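Andatia Household Help
Food storage and packed lunches

How do I wrap a sandwich in foil so it doesn't come open?

Posted by Krishnamoorthy Nair, Sat 16 February

Hello everyone, I have been reading this site for quite a while and finally have a question of my own, though it's a slightly embarrassing one for a grown man. I started taking my lunch to work last September when the little cafe by our office closed, and most days it's a grilled cheese and tomato sandwich or a couple of stuffed flatbreads left over from dinner. I wrap them in aluminum foil the way my mother did, and hers stayed shut all day on the train. Mine are open by the time I get to my desk, and there is tomato on my notebook.

I have tried twisting the ends like a candy wrapper, and I have tried just scrunching the whole thing into a ball, which holds fine but squashes the bread into something sad. I've also tried two layers, and that seems like a waste of foil. I'm using the ordinary kind from the grocery store, not the heavy duty kind. Is there a proper way to fold it? And does it matter whether the shiny side goes in or out? My wife says yes and my daughter says no, and I would like some peace in the house.

Thank you kindly in advance. I don't mind a long answer.

3 replies

Minami

Shiny side doesn't matter, your daughter is right. Use a bigger piece.

Masanobu Noguchi

Hello Krishnamoorthy, and welcome! You are not the only one, believe me. I packed lunches for my two boys all through school and I must have spoiled a good many notebooks before I settled on a way of doing it. The fold I use is the same one people use for fish on the grill, only flatter, and once your hands know it you can do it half asleep (I usually do).

1. Tear off a sheet 14 inches long for one ordinary sandwich. For your stuffed flatbreads I would go a bit longer, especially if you stack them. A sheet that's too short is the usual trouble, and Minami is quite right about that, even if she was a little brief!

2. Let the food cool before you wrap it if you plan to eat it within the hour or so. A grilled sandwich that goes in steaming will be soft when it comes out. If there is tomato, I tuck a square of parchment around the bread first, because tomato and foil don't get along very well over a long morning.

3. Set the sandwich in the middle, bring the two long edges up so they meet above it, and fold them over together by the width of your finger. Then fold again, and again, until that strip lies down against the bread. Don't pull it tight like a drum. Just let it lie down. This is the fold that does all the work, and it's the one most people skip when they wrap the foil around and around like a blanket.

4. Press the air out toward the open ends with the flat of your hand, then flatten each end, turn the corners in a little as you would on a birthday present, and roll the end up toward the sandwich. Tuck it underneath. What you are after is a low, flat bundle, more or less a rectangle. It will be wrinkled all over and that's perfectly fine — smooth foil is for magazines. Mine are always crumpled. 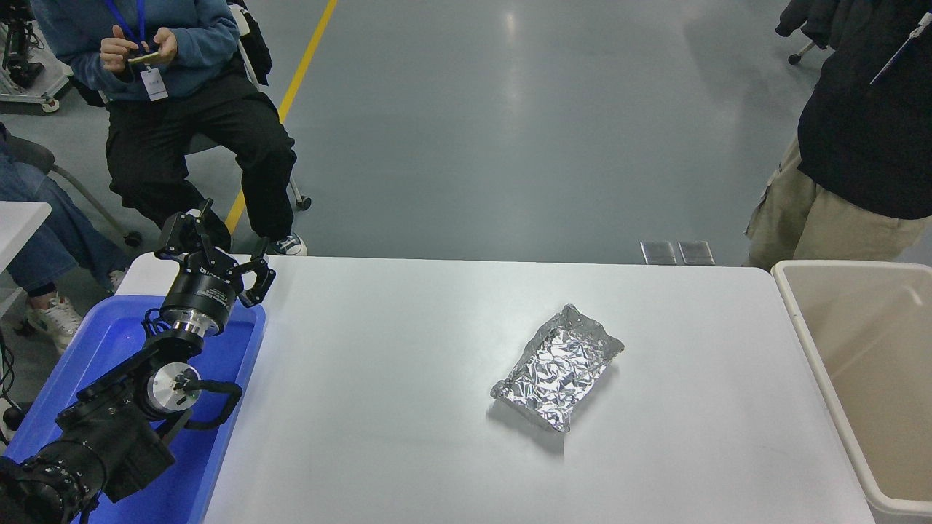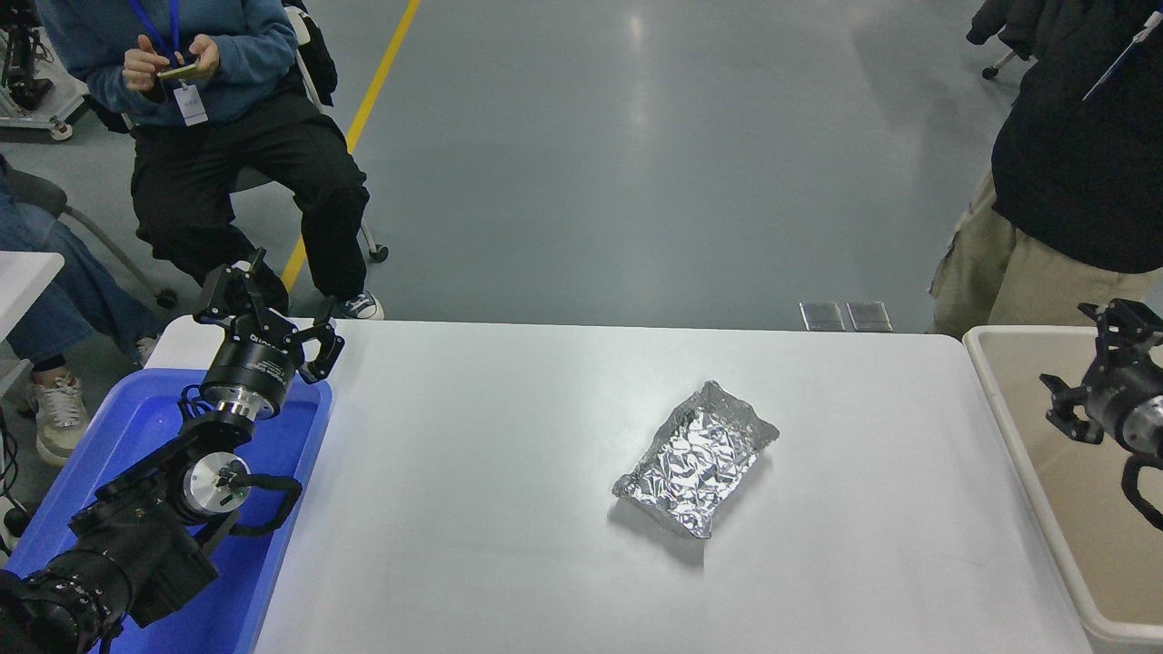
5. Turn the packet so the long seam faces up and put it in your bag flat, on top of the heavy things and not beneath them. If your bag only stands upright, slide the packet into a lunch tin or even between two thin books.

6. When you open it, unroll one end only and push the foil down as you eat. The rest makes a very good plate, and your notebook can stay wherever it likes.

About the shiny side, I'm sorry to tell you that your wife has lost this one. The two sides look different because of how the sheets are rolled at the mill, and either one may go in. I put the dull side out myself, purely out of habit, and I wouldn't bother changing if you are used to the other.

One more small thing. If you have an oven or a toaster oven at work, a packet folded this way can go straight in, provided you left out the parchment or yours is rated for it. I give mine 20 minutes at 200 Fahrenheit when I'm not in a hurry, which warms the middle without drying out the crust. Never the microwave, of course! Let us know how you get on, and do tell us what goes in those flatbreads.

Arel

I just use a tin with a lid and have done for years. No folding, no tomato anywhere. But if you like foil then what Masanobu wrote is how they did it at the Pladdale bakery when I worked the counter, except we rolled the ends first and then tucked, and we put the seam down. Seam down is better if it's going on a shelf. In a bag I don't think it makes much difference.

Krishnamoorthy Nair

Thank you all so much. Tried it this morning with the longer sheet and the finger-width fold, and it got all the way to my desk closed. The flatbreads are potato and green peas, Masanobu, with a bit of ginger. I will type up the recipe when my wife is home to correct me on the amounts.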